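The Koreck training lab opened its bench to members for an afternoon of suturing with the Trondora, the company's teleoperated surgical system. The session covered tissue handling, needle passing and knot tying through small ports, with the wrist-level view relayed to a monitor beside the console. Attendance was capped by the size of the room, and the waiting list has been carried over to the next date.
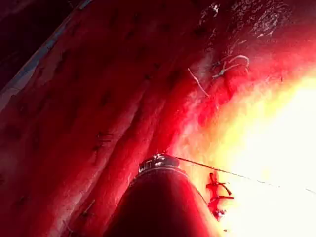
**LU, July** – Proceedings began at 3 with a short talk on how the console maps hand movement to the instruments. Motion scaling was the main topic. At the finer setting, large movements of the operator's wrist become very small ones at the tip, and tremor is filtered before the command reaches the joint. The control loop runs at 1000 updates per second, and the demonstrator's log recorded positions at 500.

Most of the questions concerned force. The system shown has no haptic return, so the operator judges tension from the thread and from how the tissue deforms. Several members with industrial backgrounds found this hard to accept until they had watched a few stitches placed at close range.

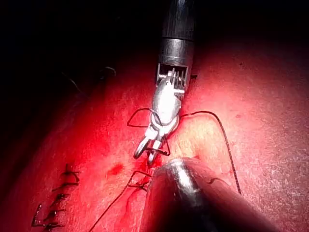
Cable wear was the next item. Each articulated wrist is driven by thin cables running back through the shaft, and these stretch with use. Koreck retires an instrument from its bench program after 92 cycles, whatever its condition. Fliment, which supplies the simulation software, models the same slack so that trainees meet it on screen before they handle hardware.

A comparison of the simulator with the bench followed. The software copes well with rigid contact and less well with thread, particularly where a loop has to be held open while the second instrument comes through.
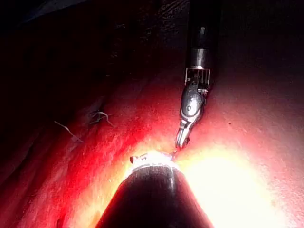 Lighting also came up. Glare off a curved surface can hide the contact point, and the usual remedy is to change the angle of view before turning down the source. The lab is testing an automatic exposure routine, but it lags when the instruments move quickly and was left off for the afternoon.

Slides and the cable maintenance schedule are available from the section office. Members wanting console time at the next session should book early and bring closed shoes.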